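2023年度の助成事業「Skiltdale地区 聞き書きと資料整理」について、後半期の進み具合を報告します。前回の中間報告で書いた分は繰り返しません。

2024年3月17日
報告者：Prasetyo Setiawan

## 1. 聞き取り

後半期は18人から話を聞きました。前半期に日程が合わず延期していた方のうち、2名は今期も都合がつかず、次年度に回しています。聞き取りは一回90分までとし、疲れが見えたところで切り上げる決まりにしました。二度に分けた方もいます。

話題は当初、製糸工場があったころの暮らしに絞る予定でした。実際に始めると、工場そのものより、通勤に使われた渡し舟や、川沿いの共同風呂の話が多く出ました。質問票は2月に改訂し、渡し舟と共同風呂の項目を加えています。改訂前に話を聞いた方には、追加の質問を郵送しました。返事はまだ半分ほどです。

録音の文字起こしは遅れています。方言の強い箇所が多く、下起こしのあとに地元出身者が聞き直す手順にしたため、予定より時間がかかりました。聞き取れない語は無理に当てず、時刻を付けて空欄のまま残しています。
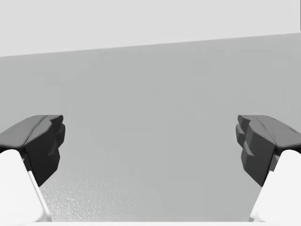 文字起こし原稿は、公開の前に必ず話し手本人に戻しています。削除や言い換えの希望があった箇所はそのとおりに直し、直す前の原稿は非公開の棚に保管しました。家族の名前が出る箇所は、本人の了解があっても頭文字に改めます。この扱いは申請時の計画書にはなかったもので、12月の打ち合わせで決めました。

## 2. 写真と文書の整理

旧Clullen商店から預かった紙資料は、目録の作成が終わりました。件数は1,146です。内訳は帳簿、仕入れの伝票、絵はがき、得意先からの手紙などで、最も多いのは伝票でした。帳簿の一部は水をかぶった跡があり、ページが貼りついています。これは開かずに中性紙の箱に入れ、専門の修復先に見積もりを依頼しました。

目録の項目は次のとおりです。

- 整理番号
- 資料名（原題がない場合は仮題を角括弧に入れる）
- 年代（推定の場合はその根拠）
- 寸法
- 状態
- 公開の可否

年代の推定には手間がかかりました。伝票の多くは月日だけで年がなく、印紙の種類や店の電話番号の桁数から絞り込んでいます。それでも決まらないものは「昭和前期」のように幅を持たせました。仮題の付け方が担当者によってばらついていた点は、2月にまとめて見直しました。

公開の可否は、手紙の類が保留になっています。差出人の遺族に連絡がつくものから順に確認しており、連絡先が分からないものは次年度も保留の扱いにする考えです。

## 3. 公開と普及

Oron分館での小展示は予定どおり開きました。会期中の来場者は数えていませんが、感想ノートには工場で働いていた方の書き込みがあり、そこから新しい聞き取りにつながった例もあります。展示パネルの一枚で渡し舟の運航区間を誤って書いており、来場者の指摘を受けて会期の途中で差し替えました。訂正の記録は添付資料に入れてあります。 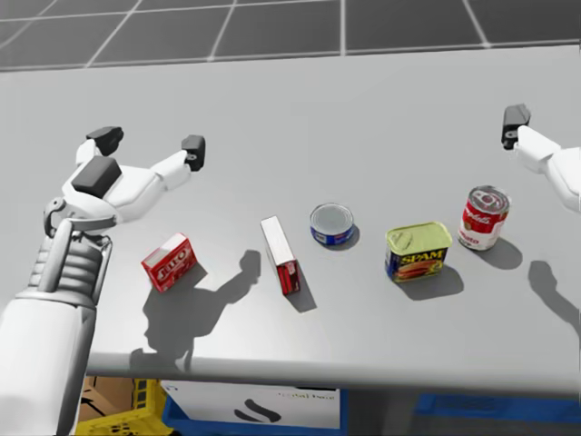

冊子は本文の組版まで進みました。表紙と地図が残っています。地図は現在の道路図に昔の渡し場を重ねる形にしますが、下流側の渡し場の位置について証言が食い違っています。両方の説を注に書き、地図には点線で示す予定です。英語の要約を付ける案は、翻訳費が足りず今年度は見送りました。

## 4. 経費

支出はおおむね計画の範囲内です。変更は次の点です。

- 旅費が余りました。遠方の方への聞き取りを電話に切り替えたためです。
- 保存箱と中性紙封筒の購入費が増えました。伝票の量を少なく見積もっていました。
- 余った旅費から保存用品費への流用は、事前に相談し、了承をいただいた額の内に収めています。

領収書の写しは別便で送ります。文字起こしの謝金のうち3月分は未払いで、月末に支払います。

## 5. 次年度に残ること

文字起こしの聞き直し、延期した方への聞き取り、冊子の印刷が残ります。冊子は夏までに刷り上げ、話し手と資料の提供者に先に届けてから、図書館と学校に配ります。

貼りついた帳簿の修復は、見積もりの額によっては今の助成の中では難しくなります。その場合は箱に入れたまま保管し、別の助成に申請するつもりです。見積書が届き次第、金額と対応案を改めて連絡します。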